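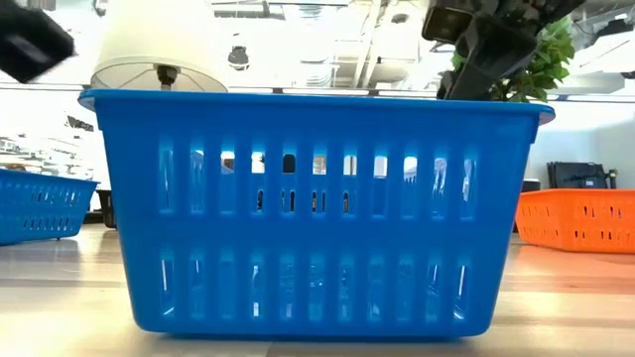 Blue plastic basket, two rows of slots, on the table.

From: Kyrylo Horobets
To: curkstead-growers
Date: 3/13/18
Subject: Re: Storage onions, neck rot and curing time

Sidra Chaudhry wrote:
> We lost a lot of the November onions to neck rot again. They were
> pulled when most of the tops were down, left on the ground for two
> days, then put straight into baskets in the shed. The outsides
> looked fine. By midwinter the necks were soft and there was gray
> mold under the first skin. Is this a curing problem or a seed
> problem? Bláthnaid says seed. I cut the tops to an inch before
> they went in, if that matters.

It matters. Neck rot (Botrytis) can come in on the seed or sets, so Bláthnaid may be right about where it started, but it gets into the bulb through green neck tissue. Two days on the ground is not a cure. Cutting the tops while the necks are still green leaves an open wound directly above the storage tissue.

What I do on the Quinlan plot:

Stop watering once the first tops start to fall. Late nitrogen has the same effect as late water, a thick neck that will not close. I put nothing on after the bulbs begin to swell.

Lift in dry weather. If rain is due, move them under cover the same day.

Cure in a single layer with the tops on, out of direct sun, with air moving. Two weeks is my minimum. Last season it took longer because the shed stayed damp. Roll the neck between finger and thumb. If it slides or feels slick inside, it is not done.

Trim after that, and leave more than an inch.

Thick-necked bulbs go to the kitchen first regardless of how they look. I sorted out 61 of them last fall and ate those before touching the rest.

On containers: slotted sides are fine for storage, but depth is what causes trouble. I fill to 4 layers and no deeper. A basket is not a curing rack, and the middle of a full one stays humid even with slots all around. Solid buckets I would not use at all.

Store cold and dry, just above freezing if you can hold it. A warm kitchen cupboard gives you sprouts. Keep them away from the potatoes.

As for seed, Tomás has grown the same variety from a different supplier for several years and reports little rot, but he also cures in a polytunnel with both ends open, so the comparison does not separate the two causes. If you want to test it, split one seed lot, cure half your way and half for the full period, and label the baskets. Also move the bed. Debris from a rotted crop carries the fungus over, so do not put the culls on the compost.

Kyrylo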